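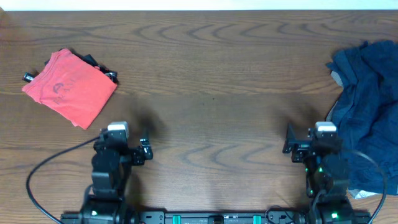
## 工单 1466：双臂叠衣工位对深色牛仔衣物不执行抓取

- 提交单位：Manlow 洗护服务部
- 受理单位：Vovby 技术支持组
- 设备所在地：Correia 实验间，木纹台面工位
- 控制软件：Nimance 叠衣任务包
- 现场联系人：Kauko Koskela
- 优先级：中
- 登记日期：2026年7月11日

### 一、用户申报内容

用户反映，双臂工位能够完成 T 恤的折叠与归位，但轮到台面右侧的牛仔衣物时，双臂停留在台面下部中间的上方，不向右侧移动，亦不报错。任务计时走满后，系统将该件记为“已跳过”，转入下一循环。用户要求查明原因，并就该工位能否承担日常叠衣工作给出书面意见。

用户同时说明，T 恤折叠后的外形虽略有歪斜，但在其验收范围之内，不作为本工单的申报事项。

### 二、初步判断

受理人员调取了任务日志。日志显示，机械臂各关节状态正常，夹爪开合指令可正常下发，通信无中断。“已跳过”状态由任务层写入，与驱动层无关。据此，初步排除机械及供电原因，排查范围限定为以下两项：

1. 目标检测未将牛仔衣物识别为独立衣物；
2. 目标已识别，但抓取点评分低于阈值，规划模块未生成动作。

### 三、排查记录

**步骤 1　核对工位布置。** 成品区设于台面左侧，待处理区设于右侧。待处理的牛仔衣物呈自然堆皱状态，有一部分超出头部相机右侧视野。任务包说明书要求待处理衣物完整处于视野之内，现场布置与该要求不符。

**步骤 2　核对检测结果。** 在日志中提取 600 帧头部相机数据，逐帧查看检测输出。结果表明，牛仔衣物在其中大部分帧内均有检测框，类别标注在“裤装”与“未知织物”之间反复切换。第一项假设部分成立。

**步骤 3　核对抓取点评分。** 规划模块在衣物左侧边缘给出过候选抓取点，但候选点在相邻帧之间跳动，未能满足连续保持的条件。衣物左缘翻出的浅灰色部分与深蓝色布面反差明显，检测模型疑似将其作为另一件织物处理。该项判断尚待研发人员确认。

**步骤 4　调整阈值后复测。** 将连续保持条件由默认值下调至 7 帧，其余参数不变。复测中，规划模块开始向右臂下发接近指令，但接近途中仍有多次中止。用户询问能否继续下调，受理人员不建议这样做：阈值过低时，系统可能夹住衣物的任意褶皱并直接拖拽。

**步骤 5　检查成品区。** 左侧叠放的深色衣物下方露出珊瑚红色布边，左上角另有一枚黑色标签伸出。成品区现行判定规则只检查最上层衣物的外轮廓，下层露边不影响“合格”结论。用户如对叠放齐整度另有要求，须单独提出。
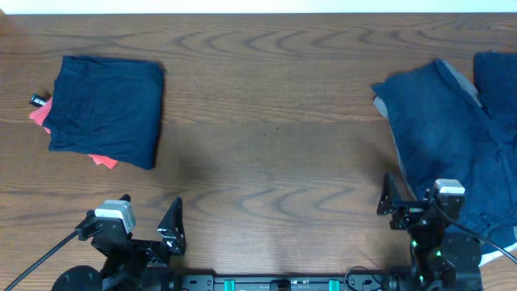

**目前这类双臂工位能否独立承担一户家庭或一间洗衣店的叠衣工作？**

就现有能力而言，尚不能独立承担。T 恤、毛巾等形状规则的单层织物，在固定台面和固定光照下可以由设备处理，但须有人员上料和复核；牛仔裤、带里衬的外衣以及堆叠缠绕的衣物，仍应由人工完成。

**设备跳过某件衣物后，是否会自行返回重试？**

当前版本在同一循环内不重试。操作人员可将该件重新摊放后手动加入队列。自动重试功能已列入 Nimance 任务包的需求清单，发布时间未定。

### 四、腕部相机专项检查

鉴于步骤 4 中接近动作多次中止，受理人员于同日下午补充检查腕部相机。检查的重点为色彩还原与近距离边缘检测。

腕部相机的画面整体偏暖，木纹台面呈饱和的橙黄色，中部较亮，边缘较暗，部分区域的木纹发虚。现场联系人 Koskela 提出，台面本身的弧形纹路是否会被当作织物褶皱。经比对，头部相机的检测输出中确有少量误检框落在木纹上，但置信度普遍偏低，未进入规划环节。在腕部相机的输出中，木纹误检较多，与画面色偏和模糊可能有关，现有数据不足以区分两者的影响。

织物边缘的检测情况较好。蓝灰色布面与橙色台面之间界线清楚，沿布边的深色阴影亦未导致边缘位置明显偏移。
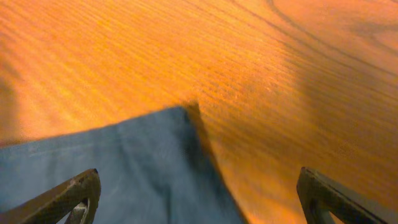
图 3　腕部相机视角：夹爪两指张开，未接触织物，布角位于画面中部附近。

随后执行白平衡校准，并将腕部相机的曝光由自动改为固定。第 907 号测试循环在校准后进行，接近动作未再中止，右臂完成了对牛仔衣物左缘的夹取和提起。提起后，衣物下部仍堆在台面上，后续的展平动作未能达到判定标准，系统再次将该件记为“已跳过”。

Koskela 要求在记录中注明：该次循环的夹取成功，不代表叠衣成功。受理人员予以确认。

### 五、结论

1. 双臂停留不动的直接原因，为抓取点候选未满足连续保持条件。衣物超出头部相机视野属布置问题，对此有影响。
2. 接近动作中止与腕部相机的曝光及白平衡设置有关，校准后现象消失，尚需在不同光照条件下复核。
3. 牛仔衣物的展平与折叠超出现行任务包的能力范围，不属于设备故障。

### 六、对用户的书面意见

建议 Manlow 洗护服务部将该工位的用途暂定为 T 恤及小件平整织物的辅助折叠，由一名人员负责上料、摊平和抽检。裤装类衣物不宜放入待处理区。用户在六月来函中提出的夜间无人值守方案，现阶段不予支持；如确需试行，应先完成连续运行评估，并由双方另行签署测试约定。

关于人工成本能否因此下降，本组不作评估。设备完成单件折叠所需时间目前仍长于熟练人员，且上料环节未能省去，用户测算时应将这两项计入。

### 七、待办事项

| 事项 | 责任方 | 状态 |
|---|---|---|
| 将待处理衣物整体移入头部相机视野 | 用户 | 待执行 |
| 固定腕部相机曝光参数并备份配置 | Vovby 技术支持组 | 已完成 |
| 浅色里衬误判样本提交研发 | Vovby 技术支持组 | 已提交，未回复 |
| 更换无纹理台面后对比测试 | 双方 | 待排期 |
| 评估成品区下层露边检测规则 | 用户提出需求后启动 | 未启动 |

### 八、工单状态

抓取不执行问题：已缓解，转入观察。展平失败问题：转为功能需求，不在本工单内继续跟踪。

观察期间如再次出现双臂停留且无报错的情况，请保留当次循环的完整日志及两路腕部相机数据，不要重启控制主机，并在本工单下追加说明。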